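This site uses cookies to remember your newsletter preferences. Accept / Manage settings

WORKROOM NOTES: GRID BOARDS AND STANDING FIXTURES

The white grid boards at Tallham are due for their July clean. Scuffs and specks do no harm in themselves, but grit under a pedestal base scratches the matte face and lets the base rock. Brush first, then wipe with a damp cloth and a little dish soap. Leave the board to dry for 15 minutes. Solvent cleaners lift the grid lines; the old board at Molley lost most of a corner that way.

Bases go back on the board after drying. Set the disc down flat and turn it a few degrees each way. If it rocks, check the underside for tape residue before blaming the board. Poles should be checked for plumb on two faces, 90 degrees apart, and a lean of more than 2 mm over the full height should be reported.
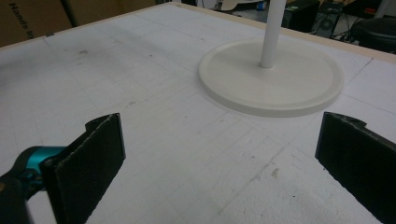
Keep the wooden rim clear of clamps. Clamp pressure opens the joint between rim and board, and dirt collects there. Cartons can stay behind the table provided they do not lean on the rim.

Replacement cloths are in the Rollow cupboard, shelf 5. Report leaning poles to Fulgencio Mateos.

Subscribe to receive Workroom Notes by email. Unsubscribe at any time.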